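peltis-arm
README

Peltis is a robot arm built in a shared workshop out of plumbing parts, secondhand motors and a level of optimism the load tests have not supported. It has four joints. Three of them are good.

The name came off a crate. The controller board is a Dristari, bought used, and the firmware is a fork of Indier with most of the clever parts taken out so I could follow it.

Status

Works on the bench. Reaches a cup, usually the one you meant. Do not put it near anything you'd miss.

What's in the repo

firmware/ - the Indier fork, builds with make and some patience
cad/ - brackets and clamps, all in millimeters except one, which is labeled
logs/ - 454 runs, as CSV, including the embarrassing ones
photos/ - build photos, unsorted

Mechanical notes

The links are curved white pipe. Straight pipe would have been easier to model, but a bend lets the forearm fold past the shoulder without hitting the motor, and the bends were in the scrap bin. Dry fit everything first. Turn each piece until the flange faces the way the drawing says, then tighten the ring.

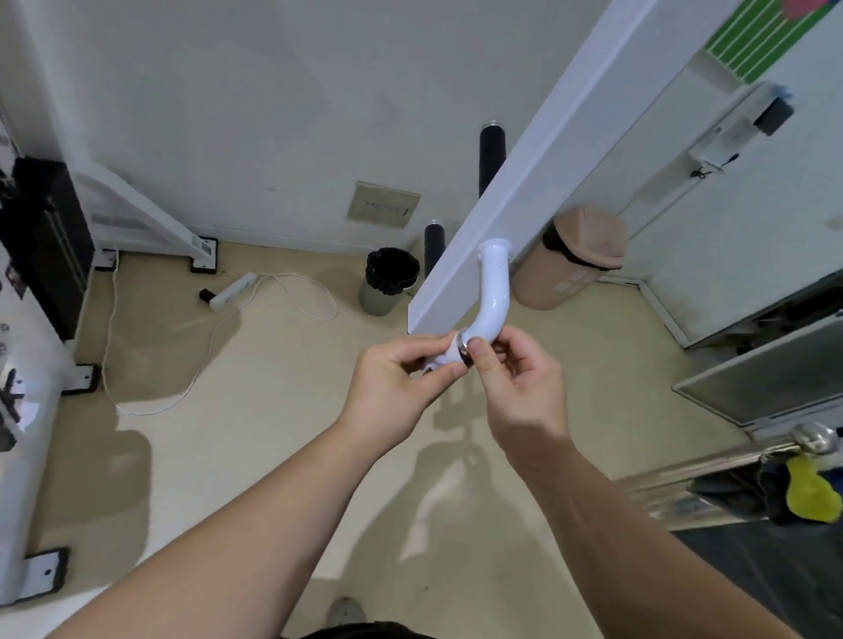

Play at the elbow is the main complaint. I tried tape, then a shim, then a thicker shim with tape on it, and that last one is in the current build. The Omerović branch has a proper split clamp that someone better at this should merge.

Limits

Max load is 200 grams with the arm folded, less when it's stretched out. Payload above that makes the wrist droop in a way visitors find sad. The shoulder skips steps above speed 500 (controller units, not anything physical - see firmware/units.txt).

Known issues

The home switch triggers if you slam the workshop door.
Calibration has to be redone every Monday. I have stopped asking why.
Line 1826 of motion.c is load-bearing. Leave it alone.

Contributing

Patches welcome, especially for the elbow. Please run the arm with one hand on the power switch before sending anything that touches motion.c.

License

MIT for the code. The CAD files you can have.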